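# Sorting clutter demos: throw out the blurry episodes or keep them?
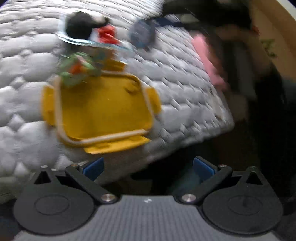

I've been collecting tidy-up examples with a hand-held gripper for a month now, mostly food-container lids and small junk spread over a quilted mattress pad. I'm at 300 episodes. My trouble is that I swing my wrist too fast between grabs, so plenty of moments come out streaky and half the objects turn to mush. The gripper itself stays pretty sharp, it's everything past the fingers that goes.

My first training run on the Clanard arm was so-so. It reaches for lids fine and then dithers over anything soft. Do I toss the smeary episodes and redo them, or is that a waste of a weekend? I'm also wondering if the pad is a bad surface, with all that stitching.

**lumbridge_bench**

Keep most of them! I went through this with my own set last July and threw out way too much – then had to record it all over again. What helped me was checking only the stretch right before the fingers close. If you can tell what you're grabbing there, the episode stays. Fast swings between grabs never hurt me.

The dithering sounds more like you don't have enough soft stuff in the mix. I'd record 80 more with only cloth and crumpled things, and start the gripper from a different side each time. Slow down for the last couple of inches before you close, and wait a beat before you lift.

Oh, and more light. A brighter lamp lets you use a shorter exposure, and that did more for my blur than moving slower (which I always forget to do anyway).

**Aquino**

what surface is the arm going to work on? if it's a table, record on a table. I did all mine on a bedspread and it was lost on bare wood

**irham-gripperhead**

Agree with the first reply about keeping them, but I'd do a quick test before recording anything new. Train 2 versions, one with everything and one without your worst episodes, and run both on the same layout. Mine came out nearly the same, so I stopped fussing.

As for the pad, I'd leave it in and add 2 other surfaces. Don't forget to redo your tracking calibration if you've bumped the camera mount. I lost a whole evening to that one.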